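Automation on the Returns Floor: Your Questions | Onholm

Home > For Staff > Returns Floor > Questions

Last updated 30th August

Ever since the notice went up in the Mwakalinga building, people have been stopping the project team in the corridor, in the parking lot and once in the line for soup, and we have been glad of every one of those conversations. This page gathers the questions that come up most, along with the answers as they stand today. It is long, and we make no excuse for that, as most of you told us the first version was too short. If you only have a minute, read the parts on jobs and on the hand-held grippers, and come back for the rest when you can.

What is being automated?

Part of the work on the returns benches. As most of you know, the benches take in small electrical goods that customers have sent back, mostly power strips, chargers, adapters and lamps, and each one has to be picked up, turned over, looked at, straightened out and put where it belongs. In a normal month over 2000 pieces come through. The plan is for robot arms supplied by Trinano to do some of the picking up and setting down, beginning with power strips, and for people to go on doing the inspection, the electrical testing and every decision about what gets resold.

Receiving, repairs and shipping are not part of this. Neither is the customer desk, although we know a rumor went around about that in the spring.

Will anybody lose their job?

No. Onholm has put in writing that no permanent position on the returns floor will be cut as a result of the project, and that letter is pinned up by the time clock and also in your staff folder. What will change is the mix of work. There will be less hand sorting and more testing, and there will be some new work looking after the arms themselves (clearing jams, checking fingers for wear, and so on). We would sooner tell you plainly that some jobs will feel different than have you find it out on a Monday morning.

We can't make the same promise about the number of seasonal places. That depends on how many returns come in, as it always has, and it will be settled each fall after talking with the shift leads.

Why are people using grippers by hand?

The arms learn from watching the job done, and the easiest way to show them is for a person to do it with the same kind of fingers an arm would have. So you pick up a hand-held gripper, work it yourself, and a camera on the tool records what the fingers are doing and what is in front of them. A recording of one short task is called a take, and a good many takes of the same task, done by different people with different habits, are worth far more to Trinano than one person's perfect version. So far the floor has recorded 693 takes, and we are very grateful, especially to the late shift, who did a large share of them.

It does feel odd at first! You have two stiff fingers where you used to have ten soft ones, and your first few tries at anything with a cord on it will probably make you laugh. Give it a little while. Most people find that the trick is to slow down on the way in and to leave the fingers wide until they are properly lined up.

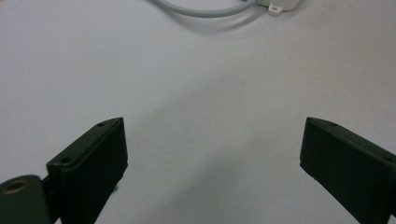
The gripper with its fingers apart over clear tabletop, a gray cable and a white housing farther back.

Do I have to take part in recording?

You don't, and you don't need to give a reason. Recording is voluntary for the whole of this stage. If you try it and find you dislike it, tell your shift lead and you will go back to your usual bench the same day. Time spent recording is paid at your ordinary rate and counts toward your hours exactly as bench time does, and it is left out of the bench averages altogether, so a slow afternoon with the gripper can't drag your numbers down.

Will the camera record me?

The camera points along the gripper at the fingers and the table. It is not aimed at faces, but your sleeves or hands could come into view, and so could a phone or a letter if you leave one lying near the work. Please clear personal things off the table before you begin. There is no sound on the recordings. They are stored under a take number with no name attached, and managers have no access to them for reviewing anybody's performance. If something ends up in a take that you would like removed, write down the take number and drop it in the project box, and that take will be deleted in full. You won't be asked what it was.

Why start with power strips?

Partly because we get so many of them, and partly because they are a good, honest test. The body of a strip is stiff and easy enough to grip, but the cord goes wherever it pleases. Anyone who has spent a season on the benches has a private way of dealing with that cord, and a fair amount of the recording time so far has gone into showing the arms a few of those ways. Then there are the switches and the hanging loops, which can catch if you come at them from the wrong side. A box of chargers would have been simpler, but we would have learned less from it. 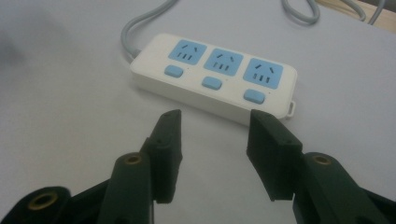
Lining up on a three-outlet strip with light blue switches.

We get asked whether there is one correct place to grip a strip. There isn't at this stage. Use whatever feels steady to you. The only firm rules are that the strip is never plugged in while you are using the gripper, and that you don't pull a strip along by its cord, however tempting that is at the end of the day.

How long is a session?

A session is two hours at most, with a proper break in the middle, and nobody may do more than one in a day. The gripper isn't heavy to pick up but your wrist will notice it after a while, particularly if you tend to squeeze. If you already have trouble with a wrist, thumb or shoulder, please talk to the health and safety office before you sign up. They may suggest shorter sessions or a different seat height, and there is a table at the window end that can be raised for people who would like to stand.

What is Fever, and do I need to learn it?

Fever is the program we use to sign up for sessions and to log takes. The name was chosen long before any of us were involved, and yes, we have heard the joke about calling in sick with it. You will need to know how to open a session, mark a take as good or spoiled, and close up at the end. A short lesson is given before your first session, and a printed card is kept at each recording table for those of us who forget these things overnight. If Fever freezes, leave the gripper on the table and ring 292 on any floor phone.

What counts as a spoiled take?

Anything where you dropped the piece, knocked something over, were interrupted, or simply lost track of what you were doing. Mark it as spoiled and go on to the next one. Spoiled takes are kept, and they are useful in their own way, so please don't feel you have to hide them or stay late to make up for them. We noticed in the early weeks that a few people were apologizing for theirs in the notes field. There is really no need.

When will the arms arrive?

The first arm is due in January and will stand in the old packing bay, behind a guard rail, away from the main benches. For the first 10 weeks it will only handle pieces that have been set aside for practice, and none of its work will go to customers. Everyone on the floor will have a chance to see it running and to try the stop button before it is used on real returns. If the trial goes badly we will say so here, and the benches will carry on as they do now.

Who decides how fast the line goes?

The person testing does. This was one of the first things the floor asked for, and it has been written into the plan. The arm will set a piece down and wait until the tester calls for another, and there will be no target rate tied to the arm during the trial. If a rate is ever proposed later on, it will go to the staff meeting first, with the figures handed out ahead of time so that people can read them in peace.

I have been on the benches for years. Is what I know still worth anything?

Very much so, and we are sorry that anyone has been left wondering. An arm can be shown how to lift a strip. It won't know that a certain rattle means a loose contact, or that a faint smell of scorching is a reason to put a piece straight in the red bin, or that a customer who has wound the cord neatly has usually sent the piece back for a different reason from one who hasn't. That knowledge belongs to the testing side, where more of the hours will be going, and we are asking longer-serving staff to help write the new testing notes. That work is paid as well, and done during your shift.

Can I move to one of the new jobs looking after the arms?

We hope plenty of you will. The posts will be offered on the returns floor before anywhere else, and you don't need a technical background. Training is given over several weeks on full pay, and you can return to your old bench at the end of it if it wasn't what you had in mind. Having recorded takes is welcome experience, but it isn't required, and people who chose not to record will be considered on the same terms.

Where can I ask something that isn't on this page?

Put a note in the project box next to the Mwakalinga break room, with or without your name, or bring it up with your shift lead. Open tables are held at the change of shift every other Thursday, with coffee, and you're welcome to come simply to listen or to have a go with a gripper. Answers to new questions are added to this page, and a paper copy goes up by the time clock for anyone who prefers to read it there.

Related pages: Signing up for a session | Recording table rules | Letter on permanent positions | Health and safety office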